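Print this post | E-mail this to a friend

A Summer of Picking Things Up

I have been promising my sister for weeks that I would write down what I do all day, because every time we talk on the phone she says "so you're still picking up cups?" and I say yes, and then there is a little silence, and then we talk about her dog. So this one is for her, and for anybody else who has wondered where I've gotten to since spring. Get yourself a coffee, it's a long one!

The short version is that I work for a small outfit called Stustadon, and we gather examples for a learning system. Somewhere down the line there is a robot arm that needs to learn how to tidy a table, and the way it learns is by being given a great many recordings of people tidying tables. We are the people. We walk around with a gripper in each hand (or sometimes just the one), and with those we pick things up and put them down again, over and over, while everything we do gets saved. The gripper we hold has the same kind of fingers as the one the robot will have, so what the recordings show is a pair of fingers closing on a cup, and a human arm doesn't come into it. That's the whole trick, and I still think it's a lovely one. You don't need the robot in the room. You need a table, some cups, and a person with patience and decent shoes.

The project has a name, Ririco, which I said wrong for the first month. I had the stress on the first bit and everybody was too polite to tell me.

What a day is like

I get in before 9 most mornings. Somebody has usually put the task list up already, and the list is always more specific than you'd expect. It will say "cup to far side of table, upright" or "marker into container, any grip," and next to it how many recordings we want. In July we were mostly on cups. A full set was 200 recordings of one task, and one person would take a set and work through it until lunch, or until their wrist gave out, whichever came first.

Before any of that you do the warm-up, and the warm-up is dull but I've come to like it. You squeeze the gripper all the way shut and all the way open a few times so the software knows how wide the fingers go. Then you wave it around the room slowly in big loops, up, down, side to side, like you're conducting a very sleepy orchestra. The system uses that to work out the shape of the space, so that later it can tell where your hand was at every moment. If you rush the loops, you can lose a whole morning. I rushed them once. I will not be telling you how many recordings went in the trash, but I did buy everybody donuts.

Then you start. Reach, close, lift, carry, set down, open, back away. It sounds like nothing. The first time I did it I thought, well, I've been picking up cups since I was two, how hard can this be? And then I knocked the cup over with the tip of the finger, picked it up, knocked it over again, and finally got hold of it so hard that it went oval in the middle. Your hand knows about a thousand things about a cup that you never think about, and when you put a gripper between you and the cup, most of them go away. You can't feel how heavy it is. You can't feel it start to slip. You have to watch, and watching is slow.

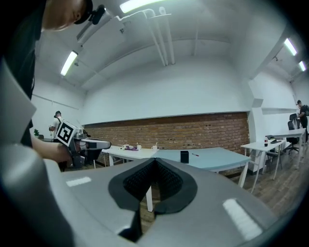

Mid-session at the tables, with plenty of cable still to sort out.

I get attached to certain objects, which I know is silly. There's a straw I have strong feelings about. A plain cup is easy once you get the knack, but put a straw in it and you've got a cup with a little flag that leans whichever way it likes, and if you come in from the wrong side the finger catches it and the whole thing goes over. For a while I was taking the straw out, and then Finbarr pointed out, very nicely, that people's cups have straws in them and the robot had better get used to it. So the straw stays.

Finbarr Fitzgerald is the one who taught me all this. He came over from Wekus, where he did something with packing lines, and he has the steadiest hands I've ever seen. You could set a clock by his reaches. The funny thing is that for a while this was a problem! His recordings were so clean and so much alike that the system got very good at doing exactly what Finbarr did and was lost the minute a cup was a few inches off from where Finbarr would have left it. Mine, on the other hand, wandered all over. I came in high, I came in low, I changed my mind halfway. I was a bit ashamed of them until we had a test run and the mixed batch did a good deal better than the tidy one. I've been insufferable about it ever since.

So now we vary things on purpose. Move the table a little. Put the bottle on the other side. Start from standing back, start from close in. Lights on, lights off at one end. Leave a few things lying about that have nothing to do with the task, so the system learns to leave them alone. My mother spent eighteen years trying to get me to clear a table properly and now I get paid to leave one in a state.

The stuff I find hard

Cables. I want to put that in capital letters. A cup is a cup from every side, more or less, but a bundle of cables is a different shape every single time you put it down. You pick it up by what looks like the middle and half of it stays on the table, and then the half you've got slowly pulls the other half after it, and somewhere along the way it grabs the marker and takes that along too. We had a cable task for a while that was only supposed to need 99 recordings, and it took longer than any of the cup sets. I'd do 34 in a morning and feel like I'd moved furniture.

The question of what counts as a bad recording took me some time as well. If you drop the thing, do you throw the recording out? My first instinct was yes, of course, we don't want to teach it to drop things. But if you drop it and then pick it up again calmly and finish the job, that's a good one to keep, maybe one of the best, because the robot is going to drop things too and it ought to have seen somebody recover. What we do throw out is when you fumble and stop and look around for help. So the rule I go by is that if I finished, it stays, and I say out loud "fumble" at the end so whoever is going through them later knows to give it a look. We've got a notes column for that. Mine is the longest in the building.

And then there's the body part of it, which I hadn't thought about before I took the job. The gripper isn't heavy when you pick it up. It is heavy at 3 in the afternoon. I switch hands, I take the long way around to the water, I do a stretch that a physical therapist showed me years ago for a tennis elbow I got without ever playing tennis. Short sets help more than anything. I used to try to be a hero about it and go straight through, and you can see it if you play the recordings back in order: nice smooth arcs early on, and by the end I'm dragging cups along like a tired waiter.

Does it work, though?

This is what my dad wants to know. He's a practical man and he'd like to see a robot clear a table, thank you. The answer is that it works some of the time, and more of the time than it did. We send everything off to the people at Mulligan, who do the training side, and every so often they send back a clip. The last one I watched had the arm come in toward a cup, stop, back off a little, and come in again from lower down. I jumped up out of my chair. I do that! I do that exact little second-guess! Everybody else on the team does it in one go, and there was this big arm, hesitating over a cup the way I hesitate over a cup. I can't prove it got that from me. I've told everyone it did.

It still can't do cables. I feel a certain kinship with it there.

Next up is a new set with drawers, I hear, and after that maybe folding, and I have asked very sweetly to be kept off folding, as anyone who has seen my linen closet will understand. I'll try to write again before the leaves turn. Call your sister, if you have one.

Print this post | E-mail this to a friend

Comments (4)

marnie_k wrote:
OK, I take back every cup joke. Well, most of them. The dog says hi. Also it was YOU who broke Mom's blue one, so I worry for this robot.

Old Threadbare wrote:
Enjoyed this. I spent years training new people on a sewing floor and it was the same with the neat ones. They learned one way to do it, and the day the fabric changed they were stuck. Do you get to pick your own objects, or are they handed to you?

The author replied:
A bit of both! The list says "cup" or "bottle" and we can choose which from the shelf. I've been lobbying for a teapot.

dlw wrote:
What do you do about left-handed people? I'm a lefty and I bet my reaches come in from a whole other angle. Would they want that or would it mess up the set?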